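Voment hand-held gripper, fingertip pad kit and service notes

Replacement pads and pivot hardware for the Voment hand gripper. Sold by Parkemel Parts. Fits all Voment units with the two-finger linkage. Does not fit the older Rocha head, different hole spacing, please stop ordering it for the Rocha.

In the kit
2 blue ridged pads, left and right
Pivot pins, plus clips
Small tube of grease (plastic safe)
Card with the part number, keep it, we ask for it on returns

Ships from Bakbridge. Order before 2 PM and it goes out same day, mostly.

When to change pads
Ridges rounded over, corners lifting, or cloth slides when you pull. Rated for 2,000 closes on fabric. Zippers and buttons eat them faster. Change both sides together even if one looks fine. One new pad and one old pad closes crooked and you will chase it all afternoon.

Swapping them
Open the jaws all the way. Peel old pad from the bottom end up. Clean off the glue, alcohol wipe is fine, no acetone on the black parts. Dry fit first. Left pad leans right at the top, right pad leans left. If yours lean away from each other they are on the wrong sides. Press for a full minute each, then leave it overnight if you can.

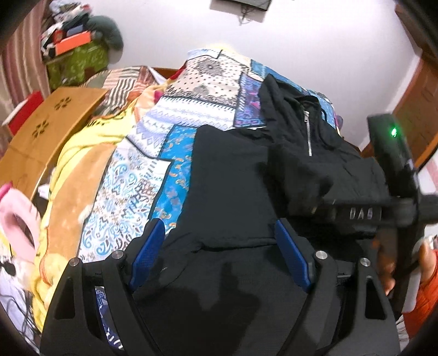 Pads fitted, gripper over a black garment with a short zipper.

Checking pivots
Wiggle each finger side to side. Any click, pull the pin and look at it. Scored pin = new pin, don't sand it. Tiny dab of grease, wipe off the extra or it ends up on the clothes. Do not overtighten, the bars need to swing by there own weight.

Lint. Gets in the ridges and behind the bars. Soft toothbrush after every session, dark fleece is the worst for it. Drawstrings too, a cord wrapped around a pivot will pull the linkage out of line so cut it out, dont yank.

After any pad or pin change, re-zero the opening. Jaws full open, then full closed, twice. Then test on something soft and flat before going back to real work. Spread hoodie on a bed works as good as any bench.
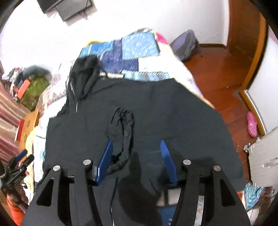 Oneida Bay Repairs wrote in to say the overnight wait matters more than this page lets on, they put fresh pads to work after an hour and the left one crept down until the ridges no longer lined up. They also asked if pins can be bought separately. Yes, see below.

Also available
Pin and clip pack, no pads
Pads only, single pair
Part no. 369 grease, larger tube. Back in stock in May

Returns on unopened kits only. Once the pad backing is off its yours.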